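Drideo shelf cell

The Drideo shelf cell is a robotic work cell in which a single arm with a two-finger gripper picks and replaces goods on retail shelving. It is built by Stovwood from a Vlček arm, a Drideo gripper and a camera fixed at the wrist. The cell is used mainly for trials of shelf stocking and for handling soft goods. This article covers its setup, routine care and common repairs.

Layout

The arm stands on a steel pedestal bolted to a floor plate. A control cabinet is placed outside the reach of the arm, with the emergency stop on its front panel and a second stop on a cable that the operator carries. Power and data lines leave the cabinet at the bottom and enter the pedestal through a covered channel. The gripper takes its supply through the wrist connector, so no loose hose or cable passes the elbow joint.

Shelving is placed to one side of the pedestal. The control software stores the shelf face as a plane and each row of goods as a line on that plane. If the shelving is moved, even by a small distance, the plane must be taught again before the arm is run in automatic mode. Most sites mark the positions of the feet on the floor with tape or paint.

Gripper

The gripper consists of a housing, a drive unit, two bracket assemblies and two upright fingers. The brackets carry the fingers on opposite sides of the housing and are held by bolts. Both fingers are driven by the same screw, and their travel is therefore equal. If one finger reaches its stop before the other, the brackets have been fitted unevenly or one of them has shifted under load.

Finger pads are glued, and the pad surface is the part of the cell that wears fastest. Rigid goods polish the pads, while cloth leaves lint along their lower edges. Varnavex, the cleaning fluid supplied with the cell, is applied to a wiping pad and never sprayed on the gripper. It softens the pad adhesive if it is left standing.

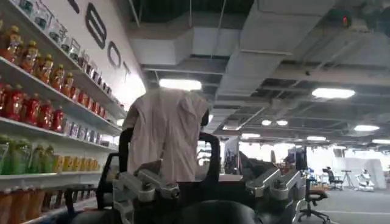
Wrist camera alignment is checked whenever the gripper has been removed, a bracket has been loosened or the arm has struck an object. The camera is mounted so that the gripper remains in its field of view, which gives the software a fixed reference for the position of the fingers. The check is done with the arm halted at the inspection pose and the live view open on the operator's screen. Both fingers should stand upright in the view, with a silver bracket on each side and the dark housing along the bottom edge. A soft item may be left on the gripper for the check, provided that the fingers can still be seen on either side of it, as with the pale cloth bunched between them in the view shown. The shelf boards are then compared with the stored lines. Seen at an angle, the boards slope and the bottles on them appear smaller toward the back, and the stored lines must follow the same slope. An error that is hardly visible at the near end of a shelf can be large at the far end, where the pale bottles run together and make a poor target. For this reason the comparison is begun at the near end, on a row of strong color such as the red or green bottles.

Lighting

Overhead lamps and windows affect the camera more than they affect the operator. Bright light on a white wall panel raises the general level of the view and causes the exposure control to darken the shelves. Exposure is therefore locked after it has been set on the goods themselves. It is set again when lamps are replaced or when the cell is turned to face another direction. Clear bottles are the most sensitive to a change in lighting, and colored ones the least.

Routine care

The cell is looked after on three schedules.

Before each shift: test both emergency stops, open and close the gripper through its full travel, wipe the finger pads, and look over the camera window for dust or prints.

Every 2 weeks: check the bracket bolts with a torque wrench, inspect the wrist connector for bent pins, and run the alignment check at the inspection pose.

Every 4 months: remove the housing cover, clear old grease from the drive screw, apply fresh grease, and save a copy of the taught positions to external storage.

Bolts found loose are taken out, cleaned and refitted with thread locker. Tightening a loose bolt in place is discouraged – the old thread locker breaks up and can hold the bolt at the correct torque without seating it.

Common faults

Uneven closing. The gripper is opened fully and the gap between each finger and its stop is measured with a feeler gauge. Both brackets are then loosened, set against the alignment block and tightened in alternate steps. The camera check follows.

Cloth caught in the drive. Folds that hang low over the housing can be drawn into the slot beside the bracket. The drive is switched off and the fabric is freed by turning the screw by hand. Reversing the motor under power tends to pull in more material. A slot cover was added in May and can be fitted to older units.

Drift at the far end of a shelf. The usual cause is a shifted shelving foot. If the feet are on their marks, the camera mount is checked next, followed by the zero position of the wrist joint.

Loss of gripper signal. Most cases are traced to the wrist connector. The connector is replaced as a unit; its pins are not straightened.

Revision

The maintenance sheet in current use is dated 28 Dec 2019. It replaced a version in which the alignment check was made only after a collision.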